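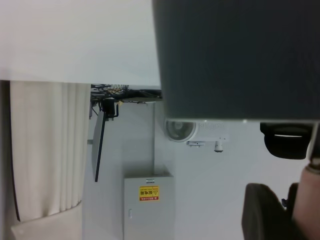 Sala Jimgate: proyector bajo el techo, monitor en su brazo y el lío de cables junto a la cortina.

Asunto: El proyector pierde la señal y el monitor se queda en negro
Sede: Morkport
Sala: Jimgate
Abierta por: Dalia Helmy
Asignada a: Bleddyn Gough
Prioridad: media
Estado: resuelta, con una tarea pendiente

Descripción inicial (Dalia)

¡Hola! Abro incidencia por la sala Jimgate, que me encanta y que quiero ver funcionando como se merece. Desde el lunes el proyector pierde la imagen a ratos. Se queda en azul, sale el aviso de "sin señal" y al poco vuelve como si nada. El monitor del brazo hace algo parecido, aunque no siempre a la vez: a veces se va a negro él solo y el proyector sigue tan tranquilo.

Lo que he probado antes de molestar:
- Apagar y encender los dos equipos con el mando.
- Cambiar de portátil (el mío y el de recepción, mismo resultado).
- Otro cable desde el portátil hasta la toma de la mesa. Igual.
- Correr la cortina, por si era cosa del reflejo y yo veía visiones. No era el reflejo :)

En la última reunión se cortó 6 veces. El sonido va por otro lado y no falla nunca. Si hace falta que alguien esté en la sala haciendo de conejillo de indias, me apunto encantada, que estas cosas me gustan.

Respuesta (Bleddyn)

¡Qué gusto abrir una incidencia con las pruebas ya hechas! Gracias, Dalia. Con lo que cuentas descarto el portátil y el primer tramo de cable. Me quedan el repartidor (el Tarico), las dos tiradas que van por arriba y la alimentación.

Un par de preguntas:
¿El piloto del proyector cambia de color cuando se pierde la imagen?
¿Se corta más al principio de la reunión o cuando lleva un buen rato encendido?
¿Ha tocado alguien el brazo del monitor últimamente?

Respuesta (Dalia)

El piloto sigue en verde todo el tiempo, lo he vigilado como un halcón. Se corta al principio y también al final, no le veo patrón. Y lo del brazo... ¡sí! Lo giramos para que se viera mejor desde el fondo. Fue justo antes de empezar los problemas y no se me había ocurrido relacionarlo.

Nota de trabajo 1 (Bleddyn)

Si el piloto sigue en verde, el proyector no se está apagando. Dejo la alimentación para el final. No abro el armario eléctrico ni corto nada por ahora; el armario lo lleva Cronin y para una pérdida de vídeo no hay motivo para meterse.

Ventilación: he mirado la rejilla del ventilador por si acaso. Tenía una capa de polvo muy fina, la he quitado con brocha y el equipo desconectado. Sopla bien. Temperatura interna normal según el menú. No era esto, pero ya está limpio y da alegría verlo.

Prueba A: portátil directo al proyector, sin repartidor, con cable corto de los míos. Imagen perfecta durante toda la prueba.
Prueba B: portátil directo al monitor, mismo cable. Perfecta también.
Prueba C: portátil al Tarico y del Tarico al proyector con el cable corto. Perfecta.
Prueba D: lo mismo, pero con la tirada instalada. Corte a los 3 minutos.

¡Me encanta cuando las pruebas hablan tan claro! Los equipos están bien y el Tarico también. El problema está arriba, en los cables.

Nota de trabajo 2 (Bleddyn, con Dalia de ayudante)

Subo a la escalera y Dalia se queda abajo mirando la imagen y cantando los cortes. Método sencillísimo y muy recomendable: muevo un cable, espero, y si ella grita "¡negro!" lo marco con cinta.

Los cables negros del techo van enredados entre sí y hay alguno enrollado en medio, así que mover uno es mover varios. Toca ir con calma. Al girar el brazo del monitor hacia el fondo de la sala, el cable del monitor se tensa y tira del resto. Ahí Dalia canta negro en el monitor. Giro un poco más y canta azul en el proyector. Repetido varias veces, siempre igual. ¡Tenemos causa!

Lo que pasaba, en corto: el cable del monitor se quedó sin holgura. Al girar el brazo tiraba de su propio conector y además arrastraba la tirada del proyector, que es de 13 metros y ya tenía el conector algo vencido. Según la postura en que quedase el brazo fallaba uno, el otro o los dos. De ahí que no hubiera patrón en el tiempo.

Arreglo aplicado

1. Equipos apagados y desenchufados antes de tocar conectores.
2. Cable del monitor suelto del mazo, con una vuelta generosa de holgura junto al brazo. Gira de tope a tope sin tirar de nada.
3. Tirada del proyector sustituida por una nueva de la misma longitud. La vieja queda etiquetada como defectuosa, por favor no la reutilicéis para nada.
4. Sujeción con velcro. Nada de bridas apretadas, que luego hay que cortarlas a ciegas.
5. Enfoque y trapecio revisados después de haber andado trasteando. Hubo que retocar un pelín el trapecio.

Comprobación: brazo girado a izquierda y derecha 13 veces con vídeo en las dos pantallas. Ni un corte. Dalia pidió repetirlo con una presentación suya llena de transiciones y también pasó la prueba con nota.

Comentario (Dalia)

¡Va de maravilla! Hemos tenido la reunión larga, la de los planos, y la imagen no ha pestañeado. Y el monitor se puede orientar hacia el fondo sin miedo, que era lo que queríamos desde el principio. Qué diferencia, de verdad. Me he quedado con ganas de aprender a hacer conectores.

Una cosilla: ¿la cortina puede rozar los cables al abrirla? La usamos muchísimo por las tardes y no quiero estropear un trabajo tan bonito.

Respuesta (Bleddyn)

¡Muy buena pregunta! La he corrido y descorrido entera después del cambio y no engancha nada. Si algún día notas que se frena a mitad de camino, no tires: avisa por aquí y subo a mirar. Y lo de los conectores, cuando quieras. Tengo un retal perfecto para practicar.

Pendiente

Queda ordenar el resto de los cables que no intervenían en el fallo. He separado los dos de vídeo y el resto sigue en su sitio hasta saber qué alimenta cada uno. He pedido a Cronin el esquema de la sala. Cuando llegue, canaleta nueva y etiquetas en los dos extremos. Lo dejo previsto para julio, con la sala libre de reservas.

Para quien use Jimgate mientras tanto: el brazo del monitor se mueve con la mano en el soporte, sin agarrar la pantalla por el borde. Si se pierde la imagen, apuntad cuál de las dos pantallas ha sido y en qué posición estaba el brazo, y respondéis en esta misma incidencia para que se reabra sola.

Tarea vinculada: canaleta y etiquetado, sala Jimgate. Responsable: Bleddyn Gough. Ayudante entusiasta: Dalia Helmy.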